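The Dillgate table top, light wood-grain finish
Sold by Gulleo. Item 2665.

I've been selling desks long enough to know that most people spend an hour picking the legs and about a minute on the top. Then they email me two weeks later to ask if the top comes in something lighter! So I'm giving the Dillgate its own page, because it's the one I'd put in my own house (I did, it's my sewing table now).

It's a pale blond top with a long wavy grain. In the sample room it looks a lot like maple, and the color goes with pretty much anything - white walls, gray carpet, that orange chair you swore you'd get rid of. The pattern has some movement to it, so one stretch can look calm and wide and the next one gets busier. I like that. Plain cream tops show every crumb and this one is more forgiving.

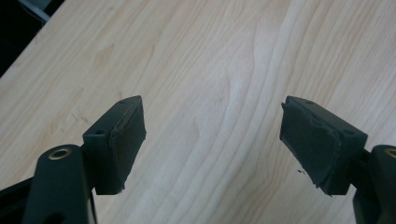 Dillgate top, pale finish with a few darker streaks and knots in the grain.

Now the practical stuff. The top goes on any of our standard frames, and the Vutico frame is the one most folks pair it with. The screws are in a bag taped to the underside, so please look there before you write to me about missing screws. I get that email every April when people set up their spare rooms.

Price is $262 for the top alone or $432 with the Vutico frame. Delivery comes on a pallet and the driver will leave it at your door, so have a friend around to help carry. Norbert Vondráček wrote to say he got his up three flights alone, and I would like everyone else to please not do that.

The finish is smooth with a bit of sheen. Put it near a window and you'll get a bright patch in the middle where the grain goes almost silvery. Some people love it and some people turn the desk ninety degrees.

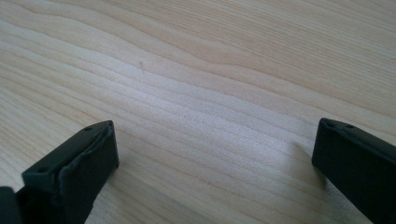 Can I put a hot mug straight down on it?
Use a coaster. A warm cup for a minute or two won't bother it, but a mug fresh from the kettle can leave a ring and I can't fix that from here.

For cleaning I use a soft damp cloth and then a dry one, going along the grain. A drop of dish soap if there's jam involved. Skip the scouring pads and anything with bleach in it, and don't let polish build up - it goes cloudy and you'll be annoyed with the desk when it's the polish's fault. Crumbs and pencil dust I just brush off with my hand.

If you're between two finishes, ask for a sample chip. They're free, I mail them in a plain envelope, and they're big enough to hold up next to your floor. Look at it in the morning and again with the lamps on, the color warms up quite a bit at night. 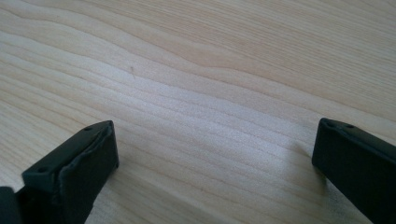
Wavy at one side, tighter lines through the middle, and that bright band where the light lands.

The corners are slightly rounded, which my hips are grateful for. There's a round black grommet hole near the back edge for your cords. You'll fit a lamp cord and a couple of chargers through it fine, but feed the fattest plug first or you'll be there all evening. I keep my odds and ends in a little clear box near the back so the front stays free for work.
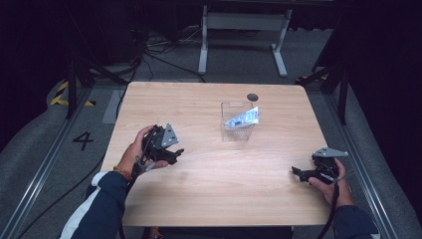 Olga Núñez wrote in to say she wishes the hole were on the left, as her outlet is on that side and the cord has to run across behind everything. She ended up clipping it under the back edge and says she's stopped noticing.

Good tip, Olga. The stick-on clips we carry from Bañez work for that, they're on the accessories page. If you need the hole somewhere else, write to me before you order and I'll ask the shop what they can do.

Returns are 200 days if the top hasn't been drilled. Keep the cardboard corners!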